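Whitcombe Linguists Find Local Vowel Pattern Holding On in Musmont County

Friday, June 14, 2019

A distinctive way of pronouncing everyday words such as "bag," "flag" and "egg" remains in regular use among younger residents of Musmont County, according to a study released this week by the Department of Linguistics at Whitcombe University. The finding runs against the expectation, set out in several earlier surveys of the region, that the pattern would be heard only among the oldest speakers by now.

The study draws on recorded interviews with 141 people who grew up in the county and still live within its borders. Participants ranged in age from 18 to 93. They were asked to talk about school, work and family, and then to read aloud a list of 130 words and a short passage about a county fair.

Sioned Howells, an associate professor of linguistics and the lead author of the study, said the research team had planned to document a feature in its last stages.

"We wrote the grant proposal as a record of something on its way out," Howells said. "When the first batch of interviews from people in their twenties came back, we checked the measurements again. The vowels were where their grandparents had them, and in a few words they had moved further in the same direction."

The feature in question concerns the short "a" sound before a hard "g." In much of the United States, "bag" has the same vowel as "bat." In Musmont County, the vowel in "bag" is raised toward the one in "bake," so that to an outside listener the words "bag" and "beg" may be hard to tell apart. Related patterns are well known in parts of the Upper Midwest and the Pacific Northwest. The Musmont version has received little attention outside of a single word survey carried out by Whitcombe students a generation ago.

Interviews were held in the public library in Wornberg, the county seat, and in participants' homes. Most lasted a little more than an hour. Graduate students transcribed the recordings, and software was used to line up each transcript with the sound so that individual vowels could be located and measured. Every measurement used in the final analysis was checked by hand.

The researchers compared the new recordings with a set of older tapes held in the Whitcombe University Archives. The tapes were made as part of a county history project and were never intended for the study of speech. They contain long conversations with farmers, mill workers, shopkeepers and teachers, many of whom were born before 1910. The archives completed digital transfers of the tapes in February, and the department was given access to them shortly afterward.

Morfudd Gwilliam, a doctoral candidate who supervised the work on the older material, said the sound quality of the tapes varied widely.

"Some were recorded in kitchens with the radio on, and there is one with a dog asleep near the microphone," Gwilliam said. "We set aside anything in which the vowel could not be measured with confidence. What remained was still more than we had hoped for, and it gives us speakers born across a full century."

From the older tapes and the new interviews together, the team drew 1,314 usable examples of the vowel before "g." Speakers born in the early part of the last century showed moderate raising. Those born in the middle decades showed somewhat less, especially if they had attended college outside the county. Among speakers born after 1980, the raising returned to its earlier level and in some cases went beyond it.

The authors describe this as a "dip and recovery" and are cautious about its cause. One possibility discussed in the paper is that the middle group, many of whom traveled for work during the expansion of regional manufacturing, had more daily contact with people from elsewhere. Another is that younger residents who remain in the county have come to associate the pronunciation with being local, even if they do not describe it in those terms. The paper does not choose between the two explanations.

Awareness of the feature proved to be uneven. Near the end of each interview, participants were asked whether people from Musmont County had an accent. Many older participants said they did not. Younger participants were more likely to say yes, and several offered "bag" as the first example that came to mind. One participant, a college student, reported that roommates from other states had asked her to repeat the word for their amusement during her first week on campus. 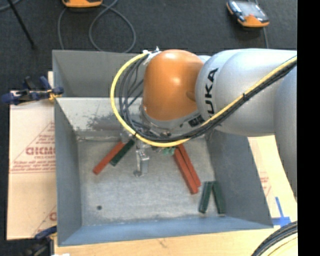 The study also examined whether the type of work a person does is related to the way he or she speaks. Participants employed in farming, construction and manufacturing had the strongest raising on average, while those in health care and education had the weakest. The difference was small in the youngest group, and the authors note that age and place of schooling were better predictors than occupation at every stage of the analysis.

No consistent difference was found between men and women. This result was not expected, as women have led many of the sound changes recorded in American English. Howells said the matter would need a larger group of speakers before any firm statement could be made.

A second feature covered by the interviews, the use of "anymore" in positive sentences such as "Gas is expensive anymore," showed a different outcome. It was common on the archive tapes and among participants over 60, but rare among those under 30. When asked to judge sentences of this kind, most of the younger participants said they had heard them from relatives and would not use them. The contrast with the vowel pattern, according to the paper, shows that local features do not rise and fall together and should be studied one at a time.

The research was supported by the Drivik Fund for Regional Studies, which provides grants for work on the language, music and history of rural communities in the state. The fund has renewed its support for an additional two years. The new phase will extend interviews to the two counties north of Musmont, where the department has no recordings of any kind.

It will also include a group of families in which three generations can be interviewed. Gwilliam, who will coordinate that part of the project, said recordings of grandparents, parents and children from the same household would help show at what age the pattern is learned and whether it changes after young people leave school.

"Children usually begin with the speech of whoever is raising them, and then adjust to their friends," she said. "In a county of this size, those may be the same vowels – or they may not. We do not have recordings of anyone under 18 at present, so we cannot say."

Participants in the new phase must be at least eight years old and must have lived in the study area since the age of five. Those under 18 will need the written consent of a parent or guardian. Interviews will be held at the Wornberg library on weekday evenings and at other locations by arrangement. Each adult participant will receive a gift card, and families taking part together will be offered a copy of their recordings.

The department will place a selection of the interviews in the University Archives at the end of the project. Names and other identifying details will be removed from transcripts before they are made available, and participants may ask for their recordings to be withheld from the public collection. The older county history tapes may already be heard by appointment in the archives reading room. Copies are not available for loan.

Howells will present the findings at a public talk in the main meeting room of the Wornberg library later this summer. The talk will include short excerpts from the archive tapes, played with the permission of the speakers' families. Seating is limited to 100, and admission is free. The date will be posted at the library and on the department's events page.

Residents interested in taking part in the study may leave their name and telephone number at the library's front desk or contact the Department of Linguistics during regular office hours.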